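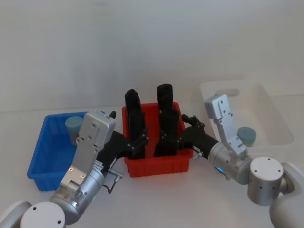 The two-arm sorting cell at Drovitz gets its setup check before every shift, and on most mornings the person doing it is Keith Lockwood. He has kept machines running for the company since it moved into the Judow building, and this one takes up more of his time than its size would suggest. The layout is simple. A red bin stands in the middle of a white table, with a blue bin on the left and a bigger white one on the right, and both arms have to work over the red one without touching each other. The left arm shows a green light at the wrist and the right arm a blue one, so people at the Jellitz line have taken to calling them Green and Blue. Lockwood uses the names too, even in his repair log.

The check starts with the bins. The program expects each one in a set position, and a bin that has crept toward the edge of the table will spoil the first pick. Lockwood used to mark the corners with tape, but the tape curled and he pulled it off in November. Now he places the bins by hand and runs both arms to their reference points at low speed. If a finger comes down too near a rim, he moves the bin and runs it again. The whole job takes 20 minutes when nothing is wrong.

After that he looks at the grippers. They have a lot of small joints and exposed screws, and the screws work loose. He goes over them with a short hex key, starting at the fingertips and working back to the wrist bracket.

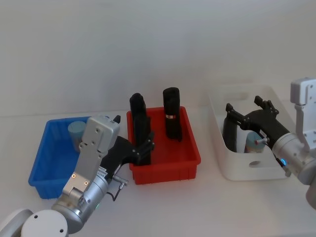
Cables are the other regular trouble. Each wrist turns many times an hour, and a cable that is too short pulls at its connector while one that is too long catches on a bin. The first set failed after 1,906 cycles. Lockwood found the fault by bending the cable with his fingers while Emese Szabó watched the signal drop out on her screen.

Szabó wrote the motion program. She spent most of her first six weeks on the part where the arms meet over the center bin, where one gripper has to be clear before the other closes. Her first version made each arm wait for the other, and it was so slow that a person could have done the sorting in half the time. The present version lets them move together and slows them only in the last stretch. A full run now takes nearly 41 seconds.

"Every time Keith changes a finger, I have to teach the approach again," she says. "We used to argue about that. Now he tells me the day before."

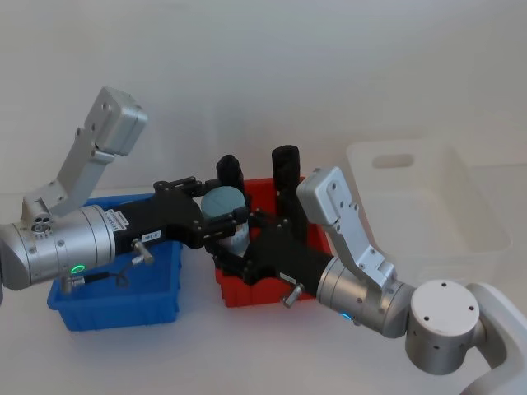
The grippers come together at the red bin, around a small container with a teal-gray lid.

The next job is a spare wrist bracket. The shop orders its parts through Yeoman, and the last bracket arrived with holes drilled for a different model. Lockwood opened them up on the drill press and kept it on the shelf as a backup. He has asked for a proper one and expects to fit it to Blue first, which carries the older bracket of the two. Szabó has set aside an afternoon for the teaching.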